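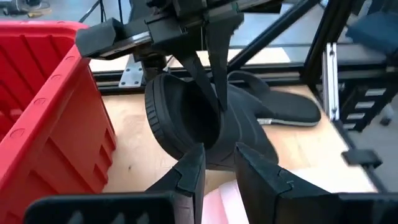 Dadetti Users Forum > Data Collection > Demonstration Practice
Topic: Footwear into bin – when should an episode be rejected?

nonden_ops
Posted January 24, 2020
Members are invited to comment on a proposed acceptance rule for the footwear sorting task. The task uses two arms, one red storage bin and a mixed set of clogs and slides. The operator picks up each item and places it in the bin. Our first block contains 137 episodes, and our two reviewers do not agree on which of them should be kept.

The disagreement concerns regrasps. In a fair share of the episodes the operator takes hold of a clog by the heel, finds that it swings, sets it down and picks it up again. Reviewer A rejects these episodes. Reviewer B keeps them, provided that the item reaches the bin. The present guideline says only that a demonstration should be "clean," and this word has not served us well.

We propose that an episode be rejected if it contains more than 3 grasp attempts on any single item, or if it runs longer than 60 seconds. Comments are requested before the second block begins in February.

ackroyd_lab
We would support the time limit and oppose the limit on attempts. A policy trained only on first-time successes has no example to follow when a grasp goes wrong. At Ackroyd we removed every regrasp from a towel task last year, and the trained model would close on nothing and then carry on to the bin as though it held something. We restored those episodes and the fault became much less common. A slow recovery is still a recovery, and it should be in the set.

rorkham_review
With respect to the previous poster, the comparison with towels is of limited use. A towel grasped badly is still a towel in the gripper. A clog held by the heel hangs toe down and can catch the rim on its way in, and the operator then pushes it over the edge. We do not wish the model to learn the push. Our practice at Rorkham is to reject any episode in which the item or the arm makes contact with the bin wall, whatever the number of attempts.

nonden_ops
Contact with the wall had not been considered, and we thank rorkham_review for raising it. May we ask how it is judged? The wrist views lose the rim as soon as the arm is over the opening.

rorkham_review
We judge it from the fixed view only. The camera should be set low and facing one of the long sides, so that the whole rim can be seen from end to end. The wrist views are consulted for the grasp itself and for nothing else. Reviewers who attempt to use all views at once take far longer and agree less often.

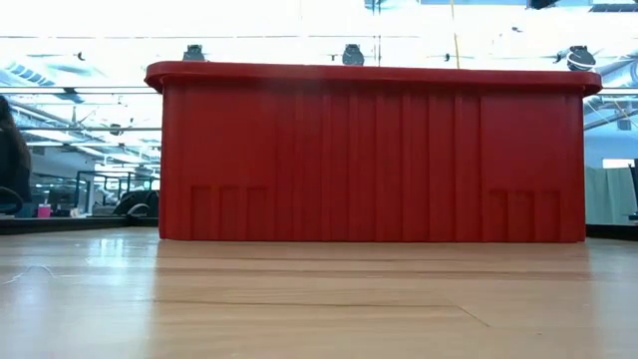
One caution applies. A low view hides the inside of the bin completely, and a reviewer cannot tell from it how an item came to rest. If final placement matters to your task, you will need a second fixed camera from above.

tableside_operator
I write as an operator and not on behalf of any group. The rules discussed here are all applied after the fact, and the operator seldom hears of them. When I was told that regrasps would be rejected, I began to hold on to poor grasps so as not to lose the episode. I expect others have done the same. Please publish the rule to operators in the same words that the reviewers use.

ackroyd_lab
This is a fair point and it supports our position. A limit on attempts changes how people work at the table, and the change does not appear in any log.

nonden_ops
Having considered the replies, we will amend the proposal as follows.

1. The limit on grasp attempts is withdrawn.
2. The 60-second limit remains.
3. Episodes with visible contact between the item and the bin wall will be labeled and held apart – they will not be deleted.
4. The written rule will be given to operators and reviewers together.

The 137 existing episodes will be reviewed again under these terms.

rorkham_review
We accept items 2 and 4. On item 3 we remain of the view that such episodes should be rejected outright. A labeled folder tends to find its way back into training when numbers are short.

ackroyd_lab
That is a matter of discipline in the group concerned. We would keep them. Could nonden_ops also state whether slides and clogs will be reported separately? Slides lie flat and are a different grasp altogether, and a combined figure would tell us very little.

nonden_ops
They will be reported separately. The item type is already entered by the operator at the start of each episode.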